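4.2 Rainfall warnings and gauge agreement

Warnings in the Nidwood district are issued by forecast zone, and each zone takes in several creeks that respond to rain at very different speeds. We therefore compared each warning against the gauges inside its own zone only, even where a neighbouring gauge sat closer to the town that flooded. The archive held 3698 zone-days for the four wet seasons. Of these, 2227 had a complete record from every gauge in the zone and were kept for the main analysis. A further 1603 zone-days were kept when we restricted the set again to days with hourly data, and these are used for the timing results in Section 4.3.

A warning was counted as a hit if at least one gauge in the zone passed the heavy rain threshold between 9 am and 9 am the next day. This is a generous rule. A single storm cell over the Okonkwo Range can satisfy it while the rest of the zone stays dry, and residents on the plain would reasonably call the same day a false alarm. We repeated the scoring with a stricter rule that required half of the gauges to pass the threshold. The ranking of the zones did not change much, although the coastal zones gained ground on the inland ones.

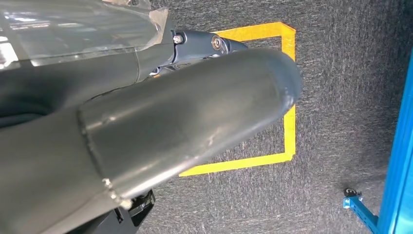
Figure 3. Equipment on the carpeted floor, with yellow tape.

Most of the misses fell in late summer. On those days the forecast had the rain band in the right place but moved it through too quickly, so the heaviest falls came after the warning had been cancelled. The Hellden zone was the worst affected. Its gauges are spread along a narrow valley that opens to the northeast, and slow-moving troughs tend to stall at the valley head -- a pattern the regional model smooths out at its present grid spacing. Extending each warning by three hours past its cancellation time would have recovered most of the Hellden misses, at the cost of a longer warning on days that needed none.

False alarms were more evenly spread. They were most common in May, when showers were often forecast ahead of a cold front that then weakened offshore. Forecasters' written notes for these days frequently mention low confidence, but the warning text released to the public has no field for it. We return to this in the discussion.

Gauge quality also needs some care. The tipping-bucket gauge at Unus under-reads in intense rain, and its daily totals were around 14 per cent below the manual gauge at the same site during the heaviest falls. We left the Unus values uncorrected in the main results. Applying a correction moved a small number of days across the threshold and turned several false alarms into hits, but it left the seasonal pattern as it was. No other site in the district has a paired manual gauge, so we could not test whether the same fault occurs elsewhere.

Radar estimates were not used for scoring. Coverage behind the range is poor below two kilometres, and the beam overshoots much of the shallow winter rain.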